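How to Wash a Comforter at Home Without Losing the Comforter or the Home

Every comforter comes with a tag, and every tag says something like "professional cleaning recommended." I respected that tag for years. Then we moved to Suksawat Lane, where the nearest cleaner wanted more to wash one than I had paid to own it, and I stopped reading tags so closely.

I have since washed every comforter in the house, several belonging to relatives, and one that a neighbor swore was past saving. What follows is the method I settled on after making most of the mistakes myself. It works for polyester and cotton fill. Down is trickier and I have put it near the end. Wool and silk fill should go to the professionals, with my sympathy.

Before you start

Set aside a whole morning. If a website tells you this takes an hour, the writer owns a very thin comforter.

You will need:

A washer large enough for the job
A dryer larger than that
Mild liquid detergent
Three clean tennis balls or wool dryer balls
A needle and thread
Something to do for the next four hours

Does it fit?

Push the dry comforter into the drum without wrestling it. You should be able to get your whole arm in on top of it. If you have to close the door with your hip, it doesn't fit, and water will never reach the middle. You'll get a comforter that is clean on the outside and has a dry, slightly resentful core.

My own machine is a Drulley that came with the house. It handles a twin. It once handled a queen, in the sense that it walked across the laundry room and unplugged itself.

For anything bigger, go to a laundromat. Look for the front loaders along the back wall, the ones priced like a decent lunch. Avoid top loaders with a center post, which will wrap a comforter around themselves and pull the stitching open.

Check the seams

Spread the comforter on a bed and go over it with your hands. You are looking for popped stitches, small holes, and corners where the fill is trying to leave. Sew them now. A hole the size of a dime goes into the wash and comes out the size of a fist, and the fill ends up in the drain filter, where it will stay until you go in after it.

Treat any stains at this point too. Push the fill away from the spot so you're only working on the fabric, dab on a little detergent, and let it sit for fifteen minutes. Don't scrub. Scrubbing makes a clean patch with a fuzzy texture, and you'll look at it every night.

Bright prints

Kids' bedding deserves its own paragraph. It is usually the dirtiest thing in the house and also the most colorful, and those two facts work against each other. Strong reds are the usual culprits for bleeding, especially next to white. Rub a damp white cloth on the darkest color for half a minute. If the cloth stays white, carry on. If it picks up color, wash the thing alone, in cold water, and take it out the moment the cycle ends.

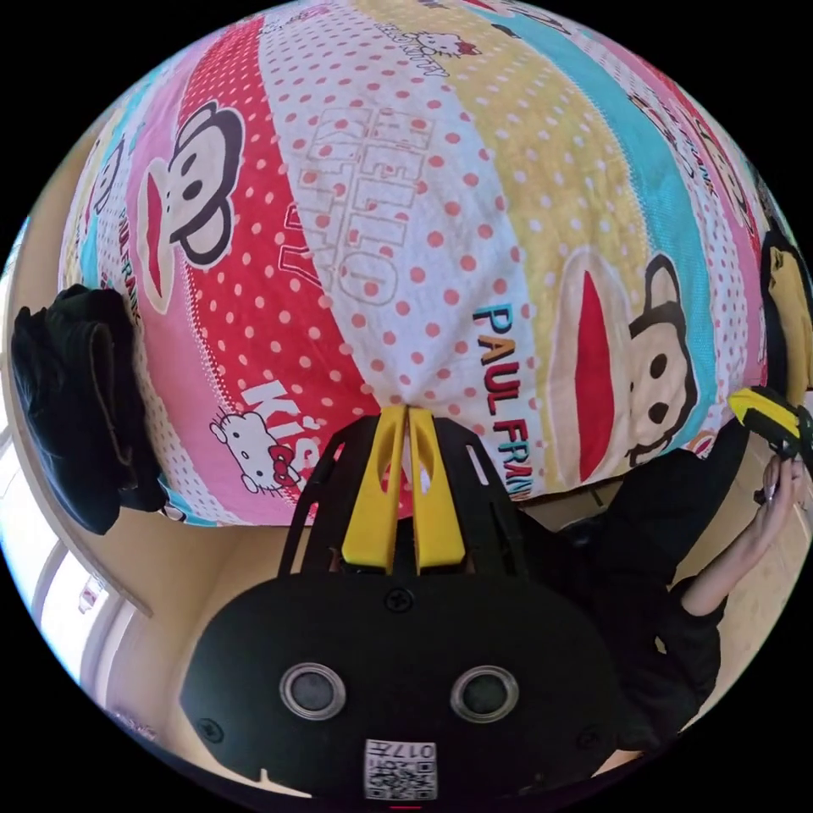 Red next to white, with monkeys. Do the cloth test first.

Printed characters hold up better if they aren't rubbing against the drum the whole time. If it's a removable cover, take it off and wash it inside out. If the print is part of the comforter itself, you can't do much except use the gentle cycle and keep zippers and hooks out of the load.

The wash

1. Load it loosely, spread evenly around the drum. No folding.
2. Use half the detergent you think you need. Then consider using a little less. Soap gets into fill easily and leaves with great reluctance.
3. Skip the fabric softener. It coats the fibers and makes them clump.
4. Choose gentle or bulky, cold or warm. Hot water is for towels.
5. Run a second rinse. If you still see suds on the glass at the end, run a third.
6. Finish with an extra spin. Every drop the washer throws out is one the dryer doesn't have to bake out.

A wet comforter weighs far more than you expect. Lift it from underneath with both arms. If you drag it out by one corner, the fill slides to the other end and takes up permanent residence.

The drying, or where people give up

Set the dryer on low. Put in the comforter and the balls, which will sound like somebody falling down stairs. This is normal. Every thirty minutes, stop the machine, haul the comforter out, shake it hard, break up any lumps with your fingers, and put it back the other way around.

High heat is tempting. I gave in once and melted a small section of polyester into something like a potato chip.

It will feel dry well before it is. Pinch the thickest part between your palms and hold it for ten seconds. Cool or heavy means damp, and damp means mildew by next week. When you're sure it's done, give it another cycle anyway, then hang it over a door or two chairs overnight.

If you are drying on a line, use two lines and drape it across both, so air can get underneath. Turn it at lunch. I wouldn't try this in November.

If yours is down

Use a detergent made for down, and plan on double the drying time. Wet down smells a bit like a barn, and the smell should go as it dries. If it doesn't, it isn't dry. Keep going.

How often

Once or twice a year is plenty if you use a cover, and wash the cover every couple of weeks. Without a cover, every two or three months. With a dog, you already know, and you've been putting it off.

Store it in a cotton bag or an old pillowcase, never in plastic, on a shelf where nothing heavy will be set on top of it. At our house that lasts until somebody needs a place to put the suitcases.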